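17 April 2019

So I finally did something about the desk. I've been moaning about it since January, and if you've read this blog for any length of time you know I can moan about a thing for a good long while before I lift a finger. But the Nornstead sale was on, I had 34 dollars left on a gift card, and I came home with a bag of those little stick-on cable clips and a big idea of myself as a tidy person.

First job was getting everything off. Everything! Mugs, receipts, the stapler that doesn't staple, a stack of Menine notebooks I keep buying because I like the paper (I have written in maybe one of them). I put it all on the bed, which was a great way to make sure I'd finish before midnight. Then I wiped the whole top down with dish soap and warm water and stood there admiring it like I'd built the thing.

The notebooks went in the closet. The receipts got sorted into a shoebox, except for one from the vet for 182 dollars that I'm leaving on the fridge as a warning to the cat. The stapler is gone. I feel fine about it.

Then I got to the cables, and this is where I lost most of the evening. I'd been so sure the clips would fix it. I peeled and stuck the first few along the ledge, felt very smug, and then one popped right off and took its neighbor with it. The instructions (which I read afterward, of course) say to leave them overnight before you hang any weight on them. I had given them the length of one song. So the rest are back in the bag, and I'm thinking of getting one of those Hedegaard mesh sleeves, if anybody has tried one and can tell me whether it's worth it?

What I did get right is the rule about what's allowed to come back. If I haven't touched it in 2 weeks, it lives somewhere else. The cube got an automatic pass. I can't solve it, I've never solved it, I get one side nearly done and then wreck it trying to fix the last bit. But it's so good for phone calls! 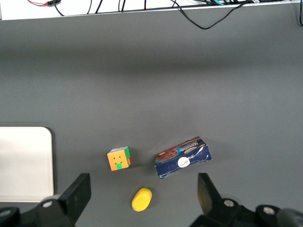

*Cube stays, cables still hanging all over the ledge. Work in progress!*

Next up is the drawer. I opened it, saw batteries and takeout menus and what I think is the key to my old apartment, and closed it again. I also want a better lamp, and I've had my eye on the Hedia one with the bendy neck, but I promised myself no more shopping until the clips are up and staying up. I'm going to try them again tonight and then not breathe near them until morning.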